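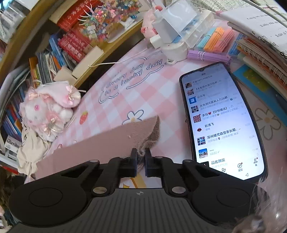 Lecture 9: Learning grasps from hand-held gripper recordings

9.1 Setup

Bratholm is a set of recordings made with a two-finger hand-held gripper in private homes. The camera is fixed to the tool, so the view at training time and the view on the arm are close to the same. The full set has 3,000 episodes. We use the 2,000 that involve cloth, felt or paper.

9.2 Policy

Input: the last 2 camera images and the current jaw width.
Output: a short sequence of relative tool poses and jaw widths.

Poses are given relative to the current tool pose. No world frame is needed, and desk height drops out of the problem.

9.3 Thin sheets

Jaw width is a weak signal when the object is thin. A closed jaw on a felt sheet and a closed jaw on nothing can give almost the same reading. The Onsri baseline labels a grasp by width alone and fails here. Prarnance adds a second label taken from image motion: if the edge of the sheet moves with the jaws over the next few images, the grasp counts as held.

We checked 155 episodes by hand. Most of the disagreements were cases where the sheet slid between the fingers.

9.4 Reading and homework

Slides and the label file are on the course Indico page. Derive the relative pose update for problem 3 before the lab.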